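### 3.2 How people talk about the clothes they keep

We were a little surprised, when we sat down with the wardrobe diaries, by how rarely our participants wrote about trends at all. The diaries were collected by Firouzeh Bagheri over a single season in Menadton, and they hold 746 outfit entries, most of them short and many of them very funny. People wrote about sleeves that were too tight for driving, or a cardigan that had belonged to an aunt, or the one pair of trousers that still felt right after a big lunch. Color came up often (more often than fit, which we had not expected), and it was nearly always tied to a memory of wearing the thing somewhere.

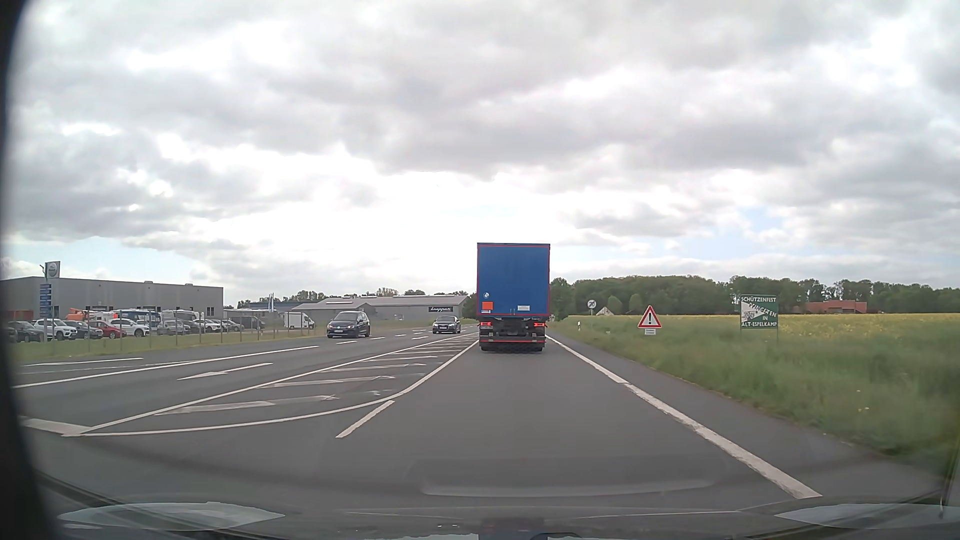
**Figure 4.** On the road behind a blue truck. *Photo: Kamran Amini.*

Of the 21 diarists, nine kept going past the end of the study and mailed us their extra pages in October, and we are still very grateful for them! Those later pages are where layering really takes over. A thin dress that had been written off as a summer piece would come back under a heavy sweater, then again with a long vest, and the writer would often treat it as a brand new outfit. We coded these as "returns," following the scheme in Section 2, though we went back and forth for quite a while on whether a changed hem or a new set of buttons should count as one too. In the end we let the diarist decide: if she called it the same dress, so did we.

Shopping entries were fewer and shorter. The secondhand shop Caseo was mentioned warmly and at length, while new purchases usually got a single line with the price. We take up those price notes, and the trouble we had reading some of them, in Section 3.3.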